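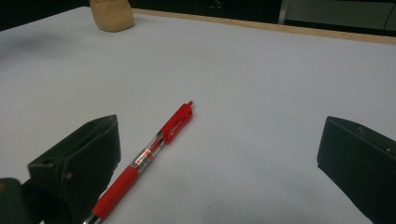 Ostumance Food Walk, Hirkthorpe: a review

I took the Ostumance food walk on my second day in Hirkthorpe, a harbor town I had only passed through before. It covers the old market, two blocks of the waterfront and a short bus ride up to Idisden, the hillside neighborhood where most of the bakeries are. The company caps each group at 12 people. We were nine, plus the guide.

Price and booking

The walk costs $189 per person, with all food and one drink included. You book online and get a confirmation with a map of the meeting point. The map was fine. The email said to come hungry, and I would take that seriously, as I had a hotel breakfast first and regretted it by the third stop.

You can cancel up to two days ahead for a full refund. After that you get nothing back, but they will move you to another date if there is space.

The guide

Our guide was Szu-yu Hung, who grew up in Idisden and used to cook on the ferries. She spoke clearly, kept us together at the crossings and knew the stallholders by name. She also asked about allergies at the start and then remembered the answers. One man in our group couldn't eat shellfish and had a proper replacement at both of the fish stops.

The food

We began in the market with smoked mackerel on rye, then pickled beets and a soft cheese from a stall near the east door. The mackerel was very good. The beets were too sweet for me.

The best stop was Liu, a noodle shop with 30 seats and a line outside when we got there. We had a table held at the back. They served hand-pulled noodles in crab broth, a plate of greens with garlic, and dumplings that came out one basket at a time. The owner, Chun-yin Yau, came over and told us the shop makes 1,000 dumplings on a busy day in July.

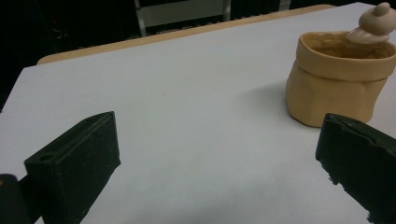
I would have been happy to stay there another half hour, but the schedule is fixed and we had to catch the bus.

Up in Idisden we stopped at two bakeries. The first does a flat onion bread with caraway, sold by weight, and a plum cake that I went back for the next morning. The second was the weak point of the tour. We each got a small almond pastry in a paper napkin and ate it standing on the sidewalk - no coffee, no chairs, and a fair amount of wind. For this price I expected a seat.

The last stop was a wine bar by the upper bus terminal, where you pick your included drink. I had a dry cider. There was also a plate of fried sprats to share, gone in a couple of minutes.

Walking and timing

The walk is listed at four hours and ran 30 minutes over. If you have dinner plans or a train, leave room for that. Most of it is flat, but the street between the two bakeries is steep and cobbled, and one couple in our group found it hard going. The website calls the route "easy," and I think it should mention the hill. There are restrooms at the market and at the wine bar, and Liu has one too.

Would I book it again?

Yes, mostly for Liu and the market. I'd wear better shoes and skip breakfast. Four stars out of five.

Posted 2024-12-31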